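Drisia review, 09/10/2018

Drisia promises over 3000 digital comics and a "smart panel" mode for phones. I gave it three weeks. The catalog is fine if you like back issues, but search is slow and it logged me out twice.

Smart panel is the big selling point, and I don't buy it. It wants every page cut into neat boxes - fine for a newspaper strip, which goes in like an orange block lined up over the square hole of a green foam shape sorter. A double-page spread with slanted panels doesn't. I kept losing word balloons. Two stars, and I've canceled.

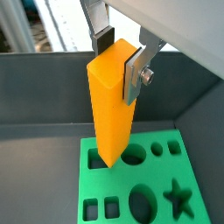
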